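Hats, coats and the rack by the window

22 Feb 2026

I spent most of the morning on hats. We have too many of them at the workroom, and they had been living in a pile on a chair since the cold weather started.

The coat rack is black metal, the tall kind with curved hooks at the top. I bought it secondhand from Higinio Tovar for 18 dollars. It is good for coats. It is less good for caps, which slide off the curve if you hang them by the brim. Hanging them by the strap at the back works better, and the fitted ones have to go over the end of a hook.

The navy cap with the yellow embroidery is the one I wear most. It's soft and has no stiffness left in the crown.
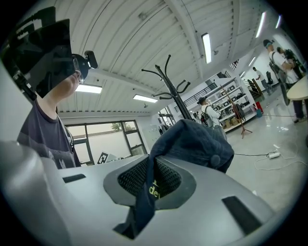 What went where

Winter coats stayed on the rack, up to seven at a time. Past that it starts to lean. Scarves went in the drawer. Citlali Gallegos took two wool hats home to wash and says they will be back before April, when we won't need them.

The caps I sorted by whether anyone had worn them this year. Four went in the donation bag. The navy one stayed.

I also looked at a wall rail from Gundstead with 14 pegs. It would hold everything, but I don't want to drill next to the window, and the other walls are taken up with shelves. I'll measure behind the door this week and see if a shorter one fits.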